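Scheduling a report export in Jondari so it lands in your client's inbox

Quick one. Lots of people still download the CSV by hand every Monday and mail it round. You don't need to. Takes maybe ten minutes to set up, less if your reports are already saved.
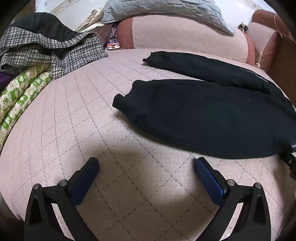 Posted by the Dulley support desk | Saturday, March 7, 2020 | Filed under: Reports, Exports

Before you start

You need an Editor seat or higher in Jondari. Viewers can't schedule anything. Also a saved report, not a draft. Drafts show up in the list but the Schedule button stays gray.

Step 1. Open Reports, pick the one you want, click Schedule (top right, next to Share).

Step 2. Choose the format. CSV or XLSX. CSV stops at 1000 rows on the Farar plan, XLSX at 500. Over that and the file gets cut with no warning, so check your row count first. On the Eichhorn plan theres no limit.

Step 3. Set the date range. Use "Last full month" and not "Last 30 days". We got this wrong in February and two reports overlapped. Messy.

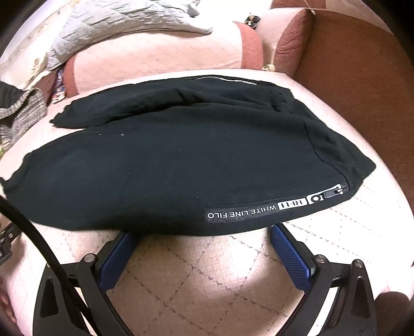 Black garment on pink quilting

Step 4. Add recipients. Up to 3 addresses per schedule. Need more? Make a group alias in your mail system and use that as one address. Clients don't need a login to recieve the file.

Step 5. Pick day and time. Time zone comes from the account, NOT your browser. Account settings > Region if it looks off.

Step 6. Hit Send test. Check spam too. Then Save.

If the test never arrives

Error 2120 in the log = the client's mail server refused the attachment. Tick "Send as link" in the schedule and test again. Link is good for a week.

No error and no mail? Usually a typo in the address. Or the schedule got saved as Paused, look for the little toggle at the top of the list.

Changing it later

Reports > Schedules > Edit. Renaming the report doesn't break anything. Deleting it does, the schedule goes with it and can't be restored.

Slack delivery is a separate setup, see the Integrations page.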